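How a Warehouse Gets Built

A warehouse is a building where goods are kept between the place they are made and the place they are used. A large warehouse can be longer than several soccer fields. Before one can be built, a company has to find land, get permission, and prepare the ground. The building work often takes less time than all of that.

The explanation uses a made-to-order warehouse outside Wesville. The company that built it is called Edach.

Step 1: Finding the land

A warehouse needs flat land, because trucks cannot load easily on a slope and the floor inside has to be level. It also needs a main road close by. The Wesville site covers 66 acres and lies between the highway and the town of Cavham. An acre is a measure of area. One acre is a little smaller than a football field.

Companies often choose land that has been used before. Land that once held a factory, a mine, or a rail yard is called a brownfield site. Land that has never been built on is called a greenfield site. The Wesville site is brownfield. It used to be a brickworks.

Step 2: Asking permission

Owning land does not mean that you may build anything you like on it. Each town has rules called zoning. Zoning says which areas are for houses, which are for stores, and which are for industry. A company that wants to build sends an application to the planning office. The application contains:

Drawings of the building from every side
A map showing the roads, parking, and drains
A traffic study
A report on plants and animals
A report on noise and lighting

Much of this is now prepared and read on a computer or tablet. The paper copies are still kept at the town hall, where anyone may ask to look at them. 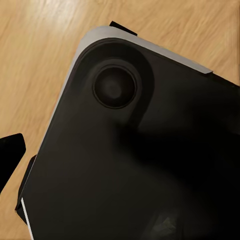
A dark device with rounded corners on a light wooden surface.

The planning office then tells the people who live nearby. They may write letters or speak at a public meeting. For the Wesville warehouse the meeting was held in October, and most of the questions were about trucks. People wanted to know which streets the trucks would use and at what hours.

Clem Rutherford, a planner, read the traffic study for the town. A traffic study begins with a count. Machines are placed beside the road to record each vehicle that passes. The planner then adds the number of trucks the new warehouse would bring and checks whether the road and its intersections can carry the total. At Wesville the study counted 2874 vehicles a day on Rewi Road. The town decided that the road could take more cars but that the intersection at the end of it could not take more trucks. Edach had to pay for a longer turning lane before the warehouse could open.

A rule of this kind is called a condition. It means "yes, but only if you do this first."

Step 3: Preparing the ground

Old industrial land may have things left in it, such as pipes, foundations, oil, or chemicals. Workers drill narrow holes and bring up long tubes of soil called cores. A laboratory tests the cores. Soil that is polluted is either cleaned or taken away to a place licensed to hold it.

Next the ground is leveled. Bulldozers push soil from the high parts into the low parts. This is called cut and fill. Heavy rollers then press the soil down in thin layers. If the soil were left loose, it would sink under the weight of the building and the floor would crack.

Rain must also have somewhere to go. Rain that falls on a field soaks in. Rain that falls on a roof or a parking lot runs off quickly and can cause a flood. Builders dig a large basin called a detention pond. It fills during a storm and empties slowly through a pipe.

Step 4: The floor and the frame

Floors are made to suit the work done on them.

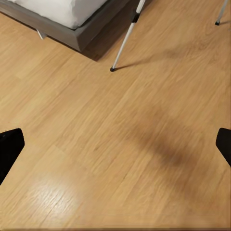 A house floor carries people and furniture. A warehouse floor carries shelves full of goods, and forklifts as well, so it is made of thick concrete. The concrete at Wesville was poured in sections and smoothed by machines with spinning blades. It must be very flat. A small bump at floor level can make a forklift lean a long way at the top of its mast.

The frame is made of steel columns and beams, which are bolted together. Cranes lift the beams into place. Wiremu Gilchrist was in charge of the steel crew. His crew put up 56 columns in six weeks. After that come the roof and the walls, which are usually metal panels with insulation inside them.

Along one or more sides are the loading docks. A dock is a door set at the same height as the back of a truck, so that a forklift can drive straight from the floor into the trailer.

Step 5: Inspection

Before anyone can work in the building, inspectors visit. They test the fire sprinklers, the alarms, the exits, and the electric wiring. They also check that each condition has been met. If everything is in order, the town issues a certificate of occupancy. The Wesville warehouse received its certificate on August 28, 2021.

Words to know

Brownfield: land that was built on or used for industry in the past.
Condition: something a builder must do as part of being given permission.
Core: a tube of soil taken from the ground for testing.
Detention pond: a basin that holds rainwater and lets it out slowly.
Zoning: rules about what each part of a town may be used for.

Something to try

Ask an adult to help you find the zoning map for your town. Many towns put it on their website. Find your home, your school, and the nearest industrial area. Then look for the main roads and see which of them a truck could use to reach the industrial area.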